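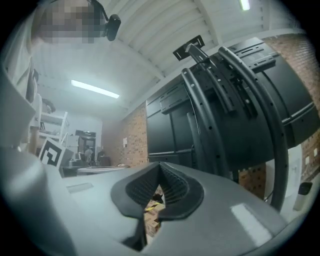 Students in the Kondonen robotics club will enter two box-handling events at the Benar regional contest in August, and their coach would like everyone to keep expectations low. The club has logged 1,380 practice grabs this season and scored 1,257 of them as good. Coach Amarachi Iyamu doubts the number means much. "We picked the boxes, we picked the table and we did the scoring," she said. The ribbed black rubber in the notch of the gray gripper is there for grip on cardboard, and Iyamu is not sold on it either. "Cardboard is easy. Show me a wet bottle."

2 min read

The club will face Akpan, among other teams, under contest rules that let judges choose the objects. Sponsor Bakitz, which paid the entry fee, has called the student project "factory ready." Iyamu asked that the phrase be left out of this release and was overruled. Club members will publish their full practice log, missed grabs included, before the contest.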